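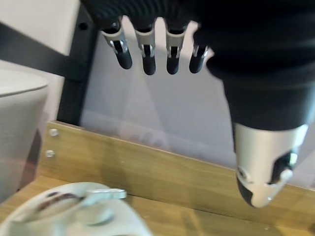 Tresine TS vibrating screens for dry bulk solids

Tresine designs and builds vibrating screens for the separation of dry products by size. They are used for sand, crushed minerals, salt, fertiliser, plastic granules and other materials which flow freely. For sticky or very wet products please ask us before ordering, as the standard mesh will close quickly.

General construction

The body of the screen is made in welded steel plate, with side walls joined by cross tubes. All welds are finished before painting. For food and salt we make the same body in stainless steel, with the inside surfaces polished.

The mesh is stretched from the sides by hooks and bolts. One person can change it from the outside – it is not necessary to take off the motors or the feed box. Screens with one, two or three decks are available, and each deck has its own outlet.

The screen stands on coil springs. For installation on an upper floor we recommend the rubber mounts, which pass less vibration to the building. The customer must confirm that the floor can carry the load, and the drawing with the forces is sent together with the offer.

Drive

Two vibration motors turn in opposite directions and give a straight movement to the body. The stroke is changed with the weights at the ends of each motor shaft. Both motors must always have the same setting. After any change, run the machine empty for some minutes and tighten the bolts again.

Models

TS 1397
Useful mesh length 1397 mm, one or two decks.

TS 2712
Useful mesh length 2712 mm, one, two or three decks.

TS 3750
Useful mesh length 3750 mm, one, two or three decks. Delivered with reinforced side walls and four lifting points.

Other lengths can be made on request, but the time of delivery is longer.

Options

Dust cover with inspection door and rubber seal
Bouncing balls under the mesh, for fine products
Flexible sleeves for inlet and outlet
Support frame with platform
Control panel with motor brake – the screen stops faster and shakes less when it is switched off

Spare parts

Meshes, springs, hooks and seals for the TS series are kept in stock. The side seal is the same in all models, order code 171. For the older Gikska screens we still supply meshes and springs, but not complete bodies. Please send the number from the plate on the left side wall.

Sales and service

Machines are sold directly from our works or through Taşdemir, who also does the assembly on site and the first start. Repairs of motors are made in the Clotlow workshop. The workshop is closed during the second half of December, so meshes and motors for the winter stop should be ordered early.

To prepare an offer we need the product name, bulk density, largest and smallest grain, moisture and the quantity per hour. If possible, send also a small sample.

Page updated 28 September 2026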